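# Dustpan

A **dustpan** is the flat scoop you sweep dirt into, usually with a small brush or a broom. I've kept this entry on the household kind, and mostly on the wooden ones, which I like far more than I probably should (my kitchen drawer can confirm it).

## Parts

Every dustpan has a floor, a front lip, a back wall and a handle. The lip matters most! If it doesn't sit flush with the surface, you end up chasing that thin line of dust across the room forever. The back wall keeps the sweepings from sliding out when you lift the pan.

## Materials

Metal and plastic are what most stores carry. Wooden pans are a smaller business. Perel sells a short-handled one, and Karneo made a wider pan, 36 centimeters across, until it switched to steel. I've owned two from the Visby workshop and the older one is still going, though I did oil it more than the leaflet says to.

## Use on tables

Small pans work nicely for crumbs and paper scraps, and I think a tabletop is where wood does best. It's quiet, and it doesn't scrape the finish.
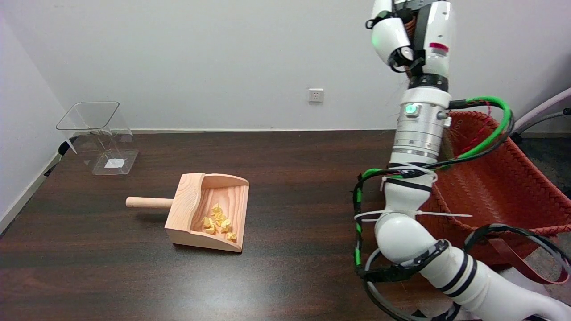
*Pale wooden dustpan holding crumpled yellow paper. Photo: Sperling archive, no. 198*

For paper I skip the brush and just drop the wads in by hand. Fine dust is another story: wipe the pan with a dry cloth afterward, and don't leave it soaking in the sink.

## See also

- Crumb tray
- Hand brush
- Wastebasket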